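The Long Life of the Kitchen Table

The table came with the house, in the sense that the sellers couldn't get it out. It had been built in the kitchen by someone with a good supply of lumber and no interest in doorways, and the people who sold us the place in Skononton listed it under "fixtures," between the range hood and the mailbox. We'd planned to replace it within the year. That was 11 years ago, and I'm writing this on it.

I've since become interested in how people end up with the tables they have. Few of them seem to have chosen one. They inherited it, or it was on the curb in June, or it was meant to hold things over until the real one turned up. I know a couple who have eaten off a door for so long that they bought it a runner.

The furniture trade would like us to be more deliberate. I spent an afternoon at Kundmont, the showroom out past the county line, where dining tables have a floor to themselves and every one of them is set for eight. The plates are glued down. The cheapest table I could find was $542, chairs extra, and the one by the elevator was $3,497 and came with a booklet on how to live with it. The booklet advised against hot dishes, cold glasses, direct sun, newspaper, and children's homework. I could think of nothing left to do at it except sit up straight.

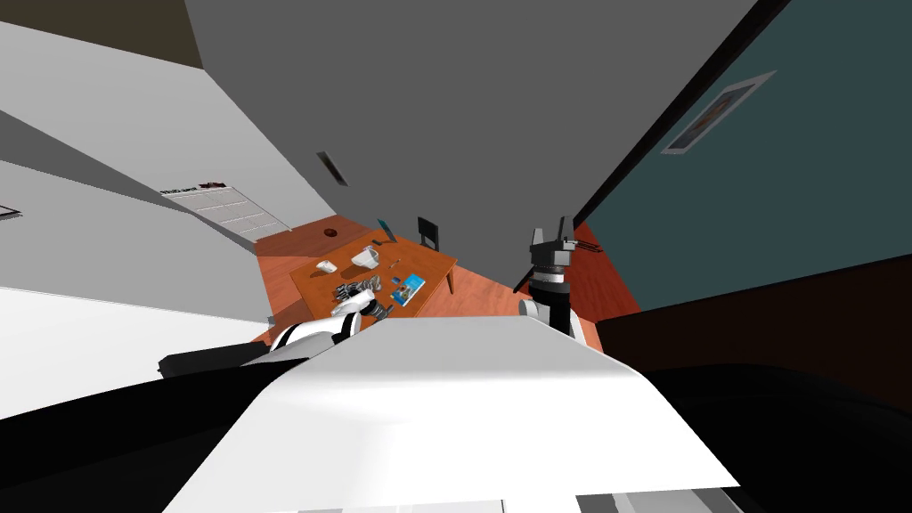

A table that gets used picks up a record whether you want one or not. Ours has a burn the size of a saucepan, a row of dents from a season of cracking walnuts with the wrong tool, and, if the light comes in low, most of a long division problem. The answer is wrong. I checked.

I did look into having it refinished. Hattori, a two-room repair shop behind the old feed store, will take a top down to bare wood and bring it back for $200, provided you can get it to them, and we've been over the matter of the doorway. They offered to come out to the house. Then they asked what I wanted to keep, and I found I had a longer list than I'd expected. The burn stayed. So did the arithmetic. By the end of the call I was more or less asking them to wipe it with a cloth.

There's also the matter of what a table is for. In theory, dinner. In practice ours holds the mail, a stapler, two library books in dispute, and a jar of Clakalico pickled beets that has been waiting for an occasion since before we painted. Clearing it takes ten minutes and consists of moving everything to the counter, where it sits through the meal like a relative who already ate – then it all goes back.

Every few years someone declares that the kitchen table is finished, that we all eat standing up now, or in the car. Perhaps. But people still sit down at one to do their taxes and tell each other bad news, and you can't do either of those well at a breakfast bar. The stools are too high. Your feet dangle.

We may sell the house in a couple of years. I've already drafted the listing, and the table is in it, right after the range hood.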